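Subject: Re: [home-av] Soundbar drops out when the TV switches inputs
From: the Luik Road list owner
To: home-av

Hello everybody, and a special hello to the folks who joined in March and have been reading quietly ever since. Please do jump in whenever you like. We don't bite, and most of us started out by plugging the wrong end of something into the wrong hole.

I wanted to answer the message below properly because I lived with this same trouble for most of a winter, and I remember how maddening it was to sit down with a bowl of popcorn and get a silent movie.

> I have an Omora soundbar hooked to the TV with one HDMI cable,
> in the port marked ARC. The streaming box and the disc player
> both go into the TV. Everything is fine until I switch from one
> to the other, and then the sound goes away. Sometimes it comes
> back in a few seconds and sometimes I have to turn the bar off
> and on again. I have already bought a new cable, which didn't
> help. Do I need a receiver? I would rather not, as I have no
> room for one and my husband says one more box and he is moving
> into the garage.

First of all, please don't buy a receiver yet! They're lovely things and I have one myself, but you would be spending a good deal of money to get around something that can very likely be settled from the couch.

When you switch inputs, the TV and the bar have a little talk about what sort of sound is coming next. If your streaming box sends one format and your disc player sends another, they have to have that talk all over again every time, and with some pairs of equipment it goes badly. My Omora is an older one than yours, I think (mine has the round remote), and it was very slow about it. So the first thing I'd do is go into the sound menu on the TV, find the setting for digital audio out, and change it from Auto to PCM. Then do the same in the menus of the streaming box and the disc player, if they offer it. You'll be giving up surround on most sets, I should say that plainly, but if your bar has no rear speakers you may not miss it. I didn't, and I'm fussy. 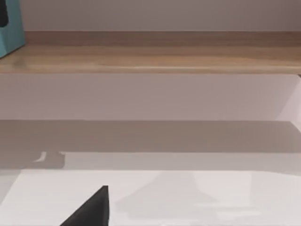

Will changing to PCM make everything quieter?
It can sound a little lower on some soundbars, and turning the volume up a couple of notches takes care of it without hurting anything.

If PCM cures it, you can stop there and enjoy your evening. If you'd like your surround back, try each piece of gear on its own for a night or two, with the others unplugged at the HDMI end, and see which one brings the trouble back. In my house it was the disc player, and I would have sworn on a stack of manuals that it was the TV.

The next thing is the control setting, the one that lets a single remote turn everything on and off. Every maker has a pet name for it, so you may have to hunt. The trouble comes when several boxes all want to be in charge. I left it on for the TV and the bar, which need it for the ARC sound in most setups, and turned it off on the disc player. Yes, I have to get up and press the power button on the player. I've decided it's my exercise. 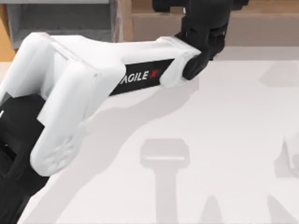

Work table, robot arm at left

After you change any of this, do a real power-down. I mean turn everything off, pull the plugs out of the wall, wait 2 minutes by the kitchen clock, and then plug in the TV first, let it come all the way up, and after that the bar, and after that the rest. I know it sounds like something your aunt would tell you. These things remember old settings in a stubborn way, and I've had changes that did nothing at all until I pulled the plugs.

About the cable. I'm sorry you already bought one, and you can certainly keep it as a spare. A short, plain one is fine for this. Somebody here asked last month about a 100 foot run to a projector in a barn, and that's another animal altogether, but from a TV to a bar sitting right underneath it you needn't pay extra. I put in a Trumeck for mine that cost 38 dollars, back when I thought price was the same thing as quality, and the one that came free in the carton works just as well. The Trumeck is now holding up a tomato plant.

Do check that the plug is seated all the way, though. Wall-mounted sets are terrible for this, with the cable hanging its whole weight on the port. A twist tie or a bit of hook-and-loop strap to take up the weight is plenty.
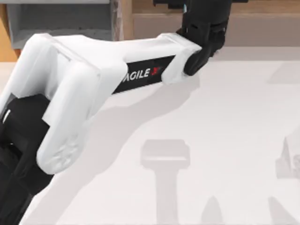 The white arm reaching over the table

Last of all, look for updates on the bar itself. People remember to update the TV and forget the bar, maybe as it has no screen to nag you with. On the Omora you need the phone app, and it wants the phone on the same wireless network as the bar. Mine took three tries.

If none of that helps, write back and tell us the model of the TV and what the disc player is, and whether the bar's little light changes color when the sound goes. I'd also like to know if you have an optical port on the back, as that's a perfectly good way out of the whole mess, though you'd likely be back to using two remotes.

A bit of list business while I have you. The Dreltetine archive now has all our old threads up, 2,640 of them, and the search works again if you use one word at a time. Please trim your quotes when you reply, and please put the make of your gear in the subject line if you can remember to. I forget myself half the time.

Warm wishes to all, and good luck with the garage situation,

Your list owner

--
home-av: plain text only, please
To leave the list, send a blank message with "leave" in the subject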